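Tabletop Blocks, README

Last edited 1 November 2024 by Nuria B. Older notes are in notes_old.txt, ignore the part about the felt mat, we gave up on the felt mat.

What's in here

Pictures and labels of small colored shape blocks lying on a wooden board. Put together for the block-sorting work at Kimden, then cleaned up so other people can use it. Blocks get moved into a new layout, picture gets taken, somebody labels it. Repeat for a very long time.

4,000 pictures taken. 3,450 kept after cleaning. Of the kept ones, 1,592 have full labels (every block outlined, shape and color and group). The rest only have the short label, meaning shape and color, no outlines. More outlines coming in December if Gopinath gets his evenings back.

Folder layout

pics/ all kept pictures, flat, no subfolders
labels_short/ one text file per picture
labels_full/ same but with outlines, only where we have them
layouts/ the written layout notes, scanned and typed up
print/ files for printing your own blocks
dropped.txt list of what we threw out and a one-word reason

File names match across folders. If a picture has no file in labels_full that's normal, see above.

The blocks

Small, one solid color each, made to be picked up one at a time. Printed ones have ridges from the printer. We did not sand them. Eusebio wanted to sand them, there was a long talk about it, and the ridges stayed. They help the block stay put when it gets nudged, and a sanded top goes shiny under the lamp and the color washes out to nothing.

Shape is named by the face you'd see if you looked straight down at the block standing up. So a block with a six-sided top is hexagon, a round top is cylinder. Yes I know one is a flat shape and one is a solid. The label words came from the first labeling sheet and by the time anyone complained there were too many files to change. Leave it.

Color words are the plain ones. Green, yellow, and so on. No "lime", no "teal". If two labelers disagreed, Olga Sepúlveda picked. Her list is in labels_short/colors.txt and it wins over anything else, including over this page.

The board

Pale wood, planks joined side by side, rectangular. It sits on the blue pegboard table. Please don't crop the table out when you resize, the edge of the board against the blue is the easiest thing to line up by and a few of our own scripts count on it.

Grain is faint. Good. The first board we tried (Sirnar, from their shelf range) had dark knots and labelers kept outlining the knots. All pictures with that board are in the dropped list under "knots".

Wipe with a dry cloth only. Purificación oiled it once, with the best intentions, and we had to wait for it to stop looking orange.

Layouts

A layout is just where the blocks are. We write them as groups. A group is blocks nearer to each other than to anything else, which is loose, and I'm aware it's loose. Three kinds:

loose group: near each other, clear gaps
row: lined up enough that you'd call it a line
touching: pressed together, no board showing between them

Touching is the important one. It's what breaks most people's counting and it's why there are more of these than you would get by just tossing blocks down. If you are only after easy pictures, filter on touching = no and be done. 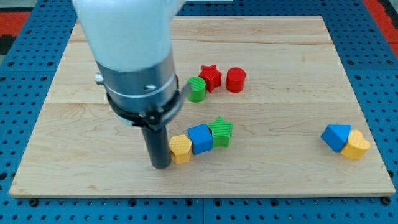

Eight blocks, three groups. The two by the right edge go down as touching, the three in the row as row.

For that kind of layout the short label lists eight lines, one per block, group letter at the end. Order of the lines is left to right, then top to bottom when it's a tie. Some of the early files are top to bottom first. Sorry. There's a small script (reorder.py) that fixes them, I keep meaning to run it on the whole folder and commit the result.

Labels, short version

One line per block:

color shape group touching

Example line: yellow hexagon B no

Lower case, single spaces. Group letters start at A and have no meaning from one picture to the next. Don't try to track a block through the set by its letter, we had somebody do this and then write to us upset.

If a block is partly hidden but you can still tell what it is, it's labeled as normal. If you can't tell the shape, shape is "unsure". If you can't tell the color either then it's "unsure unsure" and the picture probably should have been dropped, let me know.

Labels, full version

Same as short, plus an outline in the matching file. Outline goes around the whole visible block, top face and side both. For standing cylinders this matters a lot: follow the side down to the wood, don't stop at the round top. Shadow is never part of the outline. Shadow was in the outline for one batch, Gopinath Kurian redid the lot by hand and would like everyone to know about it.

Blocks that touch get seperate outlines that share an edge. Small overlap is fine. Gap is also fine if it's thin.

What got dropped and why

Reasons in dropped.txt are one of these:

knots: the old board
blur: too soft to tell edges
missing: block rolled off, layout note no longer true
glare: color not readable
double: same layout twice in a row
other: ask Eusebio

"other" is up to 4 blocks' worth of arguing each. Most of it is things like crumbs.

Things to watch out for

Light isn't the same all the way through. Mustonen desk lamp for the first part, then the bulb went and we swapped to a Stalholm one, a bit warmer. Yellow and the lighter colors look different between the two. We did not correct for it. If your method needs even color, split by lamp first, the lamp is noted in the layouts folder.

Blocks get dinged. A chipped corner stays in, it's still the same shape for labeling.

Same board in every kept picture. So anything you train on this will be good at this board and maybe nothing else. Try your own kitchen table before you promise anybody anything.

Layouts were set out by hand by a few people and people have habits. Olga likes rows. I leave the bottom of the board empty without meaning to. Eusebio Toledo makes little towers if you don't stop him, and there are no towers in the kept set, a stack was never a group type. If you count how often each spot on the board gets used you'll see it's not even close to flat.

Splits

We give a train list and a test list, train.txt and test.txt. Test has layouts from people who set out none of the train ones. Please use these if you are going to compare with our numbers. A random split gives much nicer results and they don't mean a lot.

No separate validation list. Cut your own out of train.

Setting out your own

If you want to add pictures:

Print blocks from print/ at the size given in the file. Don't scale.
Lay the board square to the table.
Write the layout note BEFORE you take the picture. Not after.
Check each touching pair by looking from the side, from above a thin gap dissapears.
Wipe the board between layouts, blocks leave dust.
Send the note and the picture together. Pictures with no note go nowhere, there's a pile of them already.

For a new color, ask first. We said no to white and to tan, too near the wood. For a new shape, also ask, and send the print file along.

Putting the blocks away

Not data but people keep asking. By color, in the shallow tray, tray back on the shelf. Sorting by shape looks sensible and takes twice as long, the colors you can do half asleep. If one's missing check the pegboard table first, the floor second, Eusebio's pockets third.

Use and credit

Free to use for teaching and research. For anything you sell, write to us first. Credit line: Tabletop Blocks, Bustamante, Toledo, Sepúlveda, Kurian and Segura, Kimden. If that's too long just Kimden is fine.

The print files are under the same terms. You can change them, say that you changed them.

Known problems, open

Early short labels in wrong line order (see above, reorder.py)
A few group letters skip from A to C
Scans in layouts/ from the first notebook are sideways
Olga's color list says "orange" twice
No outline files yet for most of the row layouts, those are next

Contact

Nuria Bustamante for the labels and this page. Purificación Segura for print files and anything about the board. Put "blocks" in the subject or it gets lost. Corrections to labels: send the file name and the line you think is wrong, one per line, no screenshots please.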